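From: Ada Orlandini
To: Fadbridge Home Bakers list
Subject: Re: [fadbridge-bakers] Rye starter gone sluggish, and the December swap

Hi Pei-shan, hi everybody,

On the starter first, then the swap, then a long ramble about ovens that you can skip.

Pei-shan Su wrote:
> My rye starter used to double overnight and now it barely gets
> a third of the way up the jar. Same flour, same jar, same shelf.
> I've been feeding it once a day at 7 in the morning. It smells
> more like nail polish than apples. Is it dying? Should I start
> over? Also, is anyone bringing the Malow loaf to the swap this
> year, or should I try it myself?
>
> Pei-shan

Please don't start over! Mine smelled like a nail salon for most of last winter and it's bubbling away next to me as I type. That smell means it's hungry. Once a day is fine if you keep it cool, but if your shelf is the one over the radiator (I think I remember it from when we came over for the pretzel evening) then it's eating everything you give it by lunchtime and sitting there sulking until the next morning.

What I'd do is throw out nearly all of it, keep a spoonful, and feed it a lot more than feels right. I use 16 grams of old starter to 67 of rye and the same of water, and yes, 67 is a silly number, it's what fit in the jar the first time and I never changed it. Do that morning and evening for three days. The first day it'll look like wet cement and you'll want to give up. By the third you should have a dome on it. If you still have nothing, come by and I'll give you some of mine. 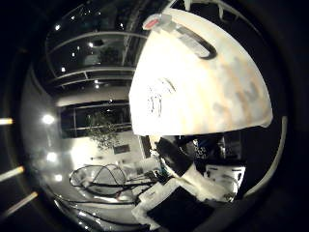
Hưng told me he keeps his in the fridge and only feeds it the night before he bakes, and his bread is better than mine, so take all of this with a pinch of salt. He does use very fresh flour though, and he's fussy about it. If your bag has been open since summer, try a new one before you blame the jar.

Now the Malow loaf. For the newer people: that's the dark one with caraway and the cracked top, from the typed recipe sheet dated 1971 that Léonie found tucked in a secondhand cookbook. I made it for the last two swaps and I'm happy to hand it over. The sheet says "bake until done" and gives no temperature at all, so I'll tell you what has worked for me. Start as hot as your oven will go, with the lid on, for 24 minutes. Then lid off, turn it down to 400, and leave it until the bottom sounds hollow. Mine takes another half hour or a little over. Let it sit overnight before you cut it. I know. Put it in a cupboard and go to bed.

The sheet also calls for "one cup of old bread, soaked." I skipped this the first time and the loaf was fine but kind of dull. With the old bread in, it stays soft for days and tastes a bit like malt. Squeeze it out really well or the dough turns to soup – ask me how I know.

OK, ovens. Quentin asked a while back whether a cheap stone was worth it and I never answered, sorry Quentin. I had one for four years and it cracked straight across when I splashed water on it. Now I use an upside-down cast iron pan and I can't tell the difference in the bread, though it's a pain to lift out. If you've got the money and a strong back, get the thick steel. If not, a heavy baking sheet heated up for a good long while gets you most of the way there. What helped me more than any of it was an oven thermometer. Mine was running 30 degrees cool the whole time and I'd been blaming the yeast!
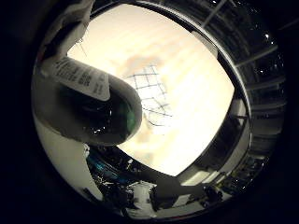

The workshop, looking up toward the ceiling lights.

Back to the swap. Same rules as always: bring one loaf per person and a card saying what's in it, nuts and seeds especially. Léonie would like to know ahead of time who's bringing something sweet, because last year we had five babkas and hardly any plain bread. I'm down for a seeded pan loaf and a jar of starter to share out, so bring a clean jar with a lid if you want some. Jam jars are perfect, just don't screw the lid on tight or it'll hiss at you the whole way home.

If anybody has a spare proofing basket they could part with, the long kind, I'd love to trade for one. I have two round ones and a lot of plum jam.

Pei-shan, let me know how day three goes.

Ada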